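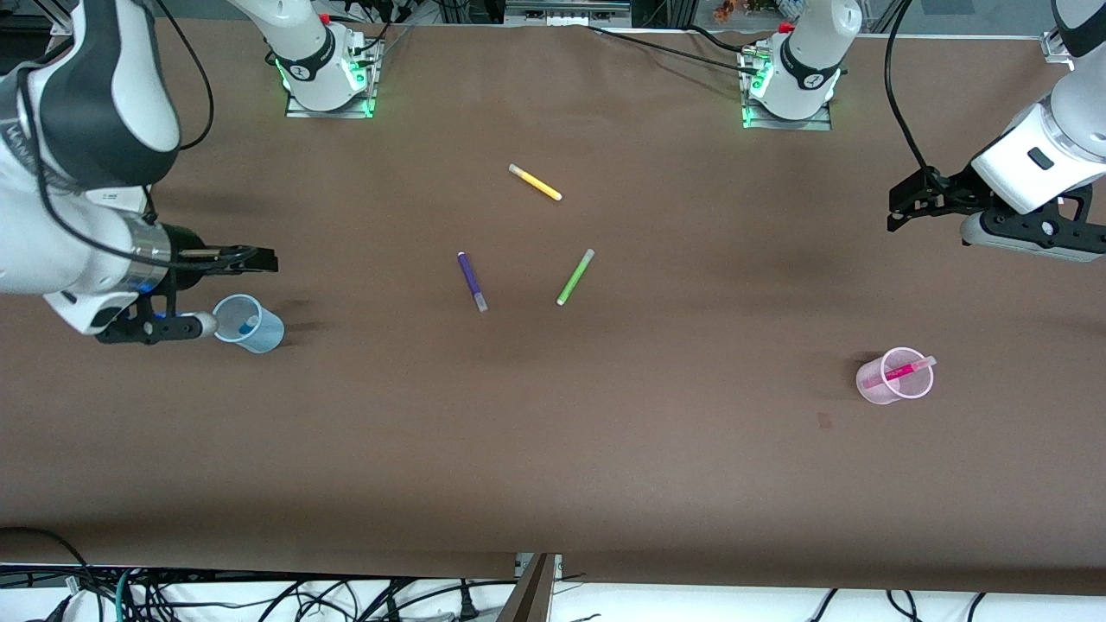 Robot arms at a table with a light-blue plastic cup.

Call for participants: Dakgate panel on automation and public benefits policy

Dakgate is recruiting adult residents of Flesham and the surrounding county for a structured policy panel. The panel will compare three ways of paying for income support when local jobs are lost to automation: a payroll tax change, a levy on capital equipment, and a general fund transfer. Results will be written up as a public report and sent to county and state legislators.

Background

The panel follows a mail survey completed by 2846 households in the county. The survey measured support for each funding method in isolation. It did not ask respondents to rank the methods against each other or to set a benefit level under a fixed budget. The panel covers both tasks.

What participants do

Participants attend 8 evening sessions between September and December. Each session starts at 6:30 p.m. and lasts two hours, with one ten-minute break. Sessions 1 and 2 cover the current unemployment insurance system and how it is paid for. Sessions 3 through 6 take up the funding methods and benefit formulas. In session 7, small groups draft written recommendations. In session 8, the full panel votes on each recommendation by secret ballot.

Reading material is sent out before every session and runs to no more than 15 pages. A short questionnaire is filled out at the start of session 1 and again at the end of session 8. Small-group discussions are audio recorded for transcription. Names are removed from transcripts before analysis.

Eligibility

Applicants must:
- be 18 or older
- have lived in the county for at least twelve months
- be able to attend at least seven sessions, including the last one
- read and speak English or Spanish (interpreters are provided)

Current elected officials, registered lobbyists, and employees of Dakgate or the Idahosa Fund may not apply. Party membership is not a condition of entry, but it is recorded and used in selection. No background in economics or law is needed.

Selection

Seats are filled by stratified random draw from all eligible applications. The strata are age group, employment status, household income, and party registration. The order in which applications arrive has no effect on the draw. Applicants who are not drawn may be placed on a reserve list, which stays open until the start of session 2.

Payment

Participants who meet the attendance requirement receive $700, paid by check after session 8. Those who withdraw earlier are paid in proportion to the sessions attended. Parking is free. Child care is available on site and must be requested on the application form. Payments may count as taxable income.

Location

All sessions are held in the Fludach Building, Room 675, Flesham. The building has step-free entry and an elevator. Assistive listening devices can be reserved in advance.

How to apply

Complete the form on the Dakgate website, or pick up a paper copy at the front desk of the Fludach Building. The form asks for contact details, the selection data listed above, and any access needs. Applications close at 5:00 p.m. on the last business day of July. All applicants are notified of the outcome by mail in August.

The panel is funded by the Idahosa Fund. The funder does not select participants and does not review the report before release.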